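Sandwich people wanted -- November sessions at Prothero

We're looking for 40 people who like putting lunch together! You'll work at the sandwich table: bread, tomato, sliced meat, and as much cabbage and lettuce as you think it needs. 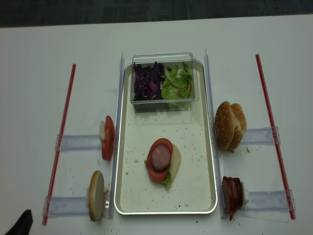
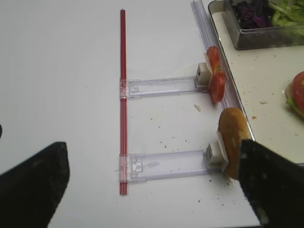
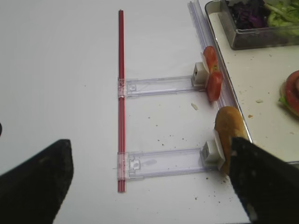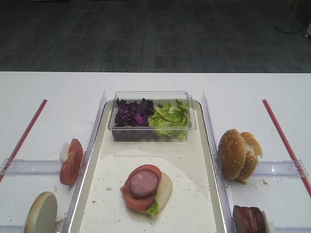

Each session runs three hours, and you can sign up for more than one. No kitchen experience needed -- just clean hands and opinions about stacking order (we love those). Tell us about any food allergies when you write.

Contact: Edin Živković, Prothero, Room 1563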